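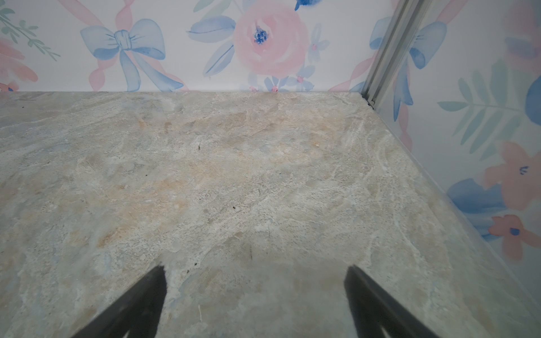

The members' quarterly at Irnerex has asked for a statement of position on home-built automation, and the workshop's view may be put briefly: a machine built at home should be tried in a place that resembles a home. Too many of our members' projects are judged on bare benches under even light, and are then pronounced ready for kitchens and spare rooms that look nothing of the kind.

The arm built under the name Skondik has been worked on in our shared room since December. It was proposed by Ebere Obi and Njoroge Rweyemamu, and it has occupied two of the bays for longer than was first agreed. The workshop has supported it throughout, and does so still, chiefly on account of its test corner. The walls are papered with roses, bows and pink ribbon, and the surface between them is patterned like marble. Several members considered this frivolous when it was put to them. The workshop considers it the most serious decision in the project.

A plain background flatters a machine. Veining, blotches of tan and a busy wall give a small camera a great deal to be mistaken about, and people live among such things. A crumb on a mottled worktop is hard enough for a tired adult to find before breakfast. If a builder claims that an arm can tidy, the claim should be made against surfaces of that sort, and the failures should be written in the log along with the successes.

The same principle applies to the objects used. Our guidance to builders has been to choose ordinary containers of a strong colour first, and to move to paler and less obliging ones only when the grip is dependable. The guidance also asks that the fingers be opened fully before any approach to a rim, and that the speed be set low whenever a wall is close by. These are modest rules. They have been resisted, mostly by members who would prefer to film a quick result. 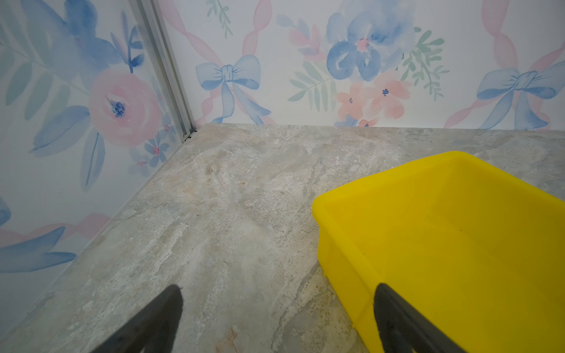

Dace Hunt objects that a papered corner is still only one corner, and that an arm which learns to cope with these roses may be lost in front of somebody else's tiles. The objection is fair, and the workshop accepts it in part. A second set of panels in a different pattern has been requested, and the Arkach project has been asked to share the cost. We do not accept the further suggestion that testing should return to the bench until then. One difficult setting is a better teacher than a dozen easy ones, provided the builder says plainly which setting it was.

There remains the matter of space. A corner of this kind cannot be folded away each evening, and twelve members have signed a note asking for the floor back. The workshop's answer is that the corner should stay until the second set of panels has been tried, after which the bays will be reallocated in the usual way — on written application, with the keenest need served first.

Irnerex workshop, March 17, 2026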